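Workshop Tips: Looking After a Two-Finger Gripper and Its Wrist Camera

By Vaughan Mahuika
Last updated 14/01/2025

These notes cover the small arm we run in the office workshop, which does pick-up work on soft things: bags, straps, folded cloth. The gripper is a Bevum two-finger unit with gray molded fingers and a small camera on the wrist. Most of it should carry over to any electric gripper of the same size. Read your own manual for torque settings and the order of the connectors.

Before you start

Park the arm with the fingers pointing down and at least a hand's width of space under them. Press the stop button and then switch off at the supply. The stop button alone leaves the gripper board live on our controller, and the fingers can twitch when you unplug the camera.

You will need a 2 mm hex key, a soft toothbrush, lint-free wipes, isopropyl alcohol, a tray for screws, and a strip of white paper. Have the log sheet within reach.

Cleaning the fingers

Wipe down the fingers at the end of any day the arm has been used. Fabric leaves a fine fuzz on the pads that you won't see until it has packed into the corner by the mounting screw. Brush it out dry first. If you go straight in with alcohol, the fuzz turns to paste and you'll be picking at it with a toothpick.

Then put a little alcohol on a wipe and go over the inside faces, the tips, and the outside. Let them dry with the fingers open. Don't use acetone or brake cleaner. Saskia Cosgrove tried contact cleaner on our first set and the surface went cloudy and slick, and they never held a strap properly again.

Run your thumbnail along each tip. A burr or nick will snag mesh and pull threads. Light burrs come off with 400-grit paper. If the nick is deep enough to catch your nail after sanding, change the finger.

Changing the fingers

We change ours every 3,000 grips on mesh and webbing, or sooner if they are nicked. Change both together. A new finger opposite a worn one closes off center and the object gets pushed sideways.

1. Open the gripper all the way before you cut the power.
2. Take out the two screws on the left finger and pull it straight off. Don't rock it.
3. Clean the seat with the dry brush.
4. Fit the new finger and run the screws in until they just touch.
5. Do the same on the right.
6. Power up, close the gripper slowly on the strip of paper, and look at the tips from the front and from the side.
7. When they meet evenly, tighten the screws a quarter turn at a time, switching sides.

If the tips meet but the paper slides out lower down, the fingers are toed in. Loosen, push the bases together, and try again. After any change, run the homing routine or the controller will go on using the old closed position.

Setting the grip force

Start low. On our controller force is set as a percentage, and straps hold well at 30. We never go over 70, even for heavy bags. Past that the motor gets hot and the pads leave shiny marks on padded fabric.

Make one change at a time and do 8 lifts before you decide anything. If the strap creeps, look at the pads before you raise the force. Creeping is nearly always dirt.

Backpacks give the most trouble. The back panel is soft and gives way when a finger presses on it, so the gripper can stall early and report a grip it doesn't have. Aim for a handle or shoulder strap, and approach slowly enough that the second finger doesn't drag on the panel. 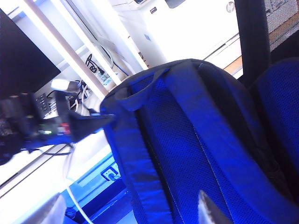 Wrist camera view with the fingers at the lower part of a blue backpack, strap to the left and mesh back panel to the right.

Checking the wrist camera

Look at the live view every morning before the first run. Both fingertips should show near the bottom. If only one does, or they have moved up or down from where they were yesterday, the bracket has slipped. Mark the bracket with a paint pen once you have it right so you can put it back by eye.

A tilted view is fine. The camera turns with the wrist, and the software takes care of it as long as the bracket hasn't moved.

Bright white surfaces are harder. A printer casing or a white desktop under strong light can wash out and take the exposure with it, leaving whatever is in front too dark or the wrong color. Turn down the lamp nearest the arm first. If that doesn't help, lock the exposure with the gripper over the object and leave it locked for the session.

Clean the lens with a dry microfiber cloth. Never use the wipe you used on the fingers.

Cables

The camera cable wears out before anything else. It needs a loop of slack at the wrist big enough for a full turn each way. Ours is held with two hook-and-loop ties. Zip ties bite into the jacket, and we lost a cable that way in October.

With power off, turn the wrist by hand to both ends of its travel and watch the loop. If it pulls tight anywhere, move the first tie back. Keep loose desk cables out of reach of the fingers, especially thin ones near the edge.

If the picture drops out only when the arm moves, swap the cable before you touch the camera. Waqas Durrani keeps two spares in the Halvorsen drawer, bottom left.

Grease

The finger slides get a dab of light plastic-safe grease every 2,000 grips. A dab is the size of a grain of rice. Open and close the gripper ten times and wipe off what comes out at the ends.

Log sheet

Write down the date, the grip count, what you did, and your initials. Note the force setting if you changed it. Full sheets go to Orvokki Ahonen, who also orders the fingers. Allow three weeks for delivery.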